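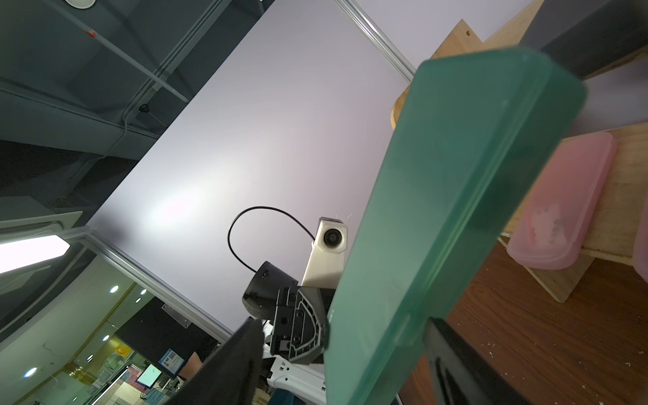
Part 2 – Setting up your first matter in Protero

I wrote this part for the people at our Tovcombe office who do conveyancing and probate all day and just want the file open before the client rings back. If you're in litigation the steps are the same until you get to step 7, and then you want the Ploseck guide, so keep that handy!

Before you start, have the client's ID check reference and the signed engagement letter to hand. Protero won't save a half-finished matter for longer than 12 minutes (I've moaned about this, believe me), and I've lost a whole probate set-up to a phone call.

1. Sign in and choose Matters, then New. Don't use the Quick Open button on the home page – it skips the conflict search.

2. Type the client's surname first, then the forename. For a company, put the full registered name, with Limited spelled out.

3. Press Search for conflicts and wait. You'll get a green bar or a list of possible matches. Open every match on the list, even the ones that look daft. We have a lot of clients called MacDonald, and some of them are on opposite sides of the same fence.

Note: the search treats MacDonald and McDonald as different names. Run it twice, once for each spelling, and save both results to the file.

4. Pick the work type from the drop-down. This sets the letter templates and the reminder dates, so have a second look before you move on.

5. Add the other side and their solicitors. If you don't know who they are yet, type "not known" and come back to it. Leaving the box blank makes the next screen freeze.

6. Enter the fee estimate without VAT. Protero adds the VAT itself. So if the letter quotes £3,593 plus VAT, you type 3593, with no comma and no pound sign.

7. Choose who's doing the work and who's supervising. They can't be the same person, even if you're a partner.

8. Press Create. Your matter number comes up at the top of the page – copy it into the engagement letter there and then.

Caution: once you've pressed Create, the work type is locked. To change it you have to close the matter and open a fresh one, and any time already recorded stays behind on the old number until accounts move it across.

Caution: never post client money to a matter still marked Pending. Wait for the status to say Open.

If the number doesn't appear, refresh the page once and look under My recent matters before you try again. Pressing Create a second time gives you two files, and accounts will want one of them closed the same day.

Moving on to time recording, which is Part 3.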